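Dish Towels and the Kyei Mill: A Term Project in Local Textile History

Submitted for Regional Industries, second-year seminar
Author: Theophilus Gyamfi

1. How I ended up with this topic

My first choice was the railroad. Four other people also chose the railroad, and the sign-up sheet went around the room clockwise, and I sit on the wrong side. What was left was a one-line entry reading "Kyei mill (towels?)". The question mark is the instructor's.

The Kyei mill stood on the river road outside Dondside and wove household cloth, mostly kitchen towels, until it closed in 1951. The building is now a tile showroom. The people at the showroom were polite to me and would like it known that they have no records, no looms, and a sale on grout.

My question was a small one: why did a mill that started out making plain white toweling end up making almost nothing but checks? I had assumed somebody liked checks. The answer takes up section 3 and is mostly about stains.

2. Sources

The Dondside library holds two boxes of mill papers. Box one is order books. Box two is labeled "order books, cont." and contains insurance letters and a pressed fern. I read all of the order books and enough of the insurance letters to know that the roof leaked over the finishing room and that everybody agreed it was somebody else's roof.

I also used a run of the Gunberg store's mail-order lists, which carried Kyei towels under the store's own name. Gunberg described every towel it ever sold as "superior." In one list there are three grades, Superior, Superior B, and Household Superior, and the price drops by a third from first to last.

For comparison I looked at modern kitchen towels, which can be bought without an appointment.
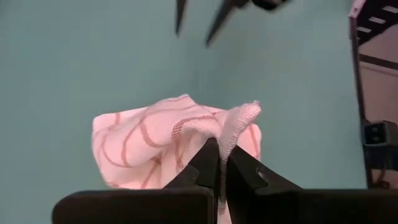
3. Why checks

3.1 The stain argument

A plain white towel shows tea, gravy, and rust from the pan rack. In a letter to the mill, the Gunberg buyer complains that customers "return the white ones for being dirty, having dirtied them." He asks for something with a line in it. The mill sent a sample with a red border, which he rejected on the grounds that people do not confine their gravy to the border.

The next sample had lines both ways across the whole cloth. He ordered 300. The following order was for 2000, and the one after that was also for 2000, and by then the white towels had moved to the back page of the list, beside the mop heads.

3.2 The cutting argument

Toweling came off the loom in one long piece and was cut and hemmed by hand. On white cloth, a tired cutter drifts. The order books have a column for seconds, and before the checks came in, the usual note in that column is "crooked." A grid gives the cutter a line to follow. After the change, the note hardly appears, and the clerk had to find new things to write. My favorite is "smells."

I had not read about this in any of the books on the course list. I would like to claim I worked it out, but a retired hemmer told me over the phone in September, in the tone people use for explaining doors.

3.3 The cost argument

Checks cost more to set up. Dyed yarn has to be bought, kept dry (see roof), and threaded in the right order before anything can be woven. The mill absorbed this by using one color for the lines in both directions and leaving the pattern alone for years. The rival works at Ollness changed designs every season and advertised the fact. Ollness closed first.

4. What people keep

I asked classmates and relatives to show me the oldest dish towel in the house. Most people did not know they had one until they looked, and then had firm opinions about it. The oldest towel was never the one used for dishes. It had been promoted to covering bread dough or demoted to the car.

None of the towels I was shown could be tied to Kyei. The mill sewed in a paper label, which suggests that whoever chose it had never done laundry.

The pattern itself has plainly outlived the place.
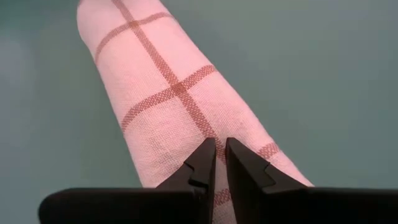
Fig. 2. Pale pink cloth with a reddish-brown grid, rolled.

5. Problems with the project

The order books record what Gunberg bought and say very little about other customers. If some other store was buying plain white by the wagonload, I would have missed it.

The stain argument rests on one buyer, who complained about most things. He also objected to the string.

I did not visit Ollness. The bus goes there and does not come back until morning.

6. Further work

Someone should go through the insurance letters properly. I suspect the roof did more to close the mill than the market did, but the letters for the last two years are in a third box, which the catalog lists and the library cannot find. The fern has been returned to box two.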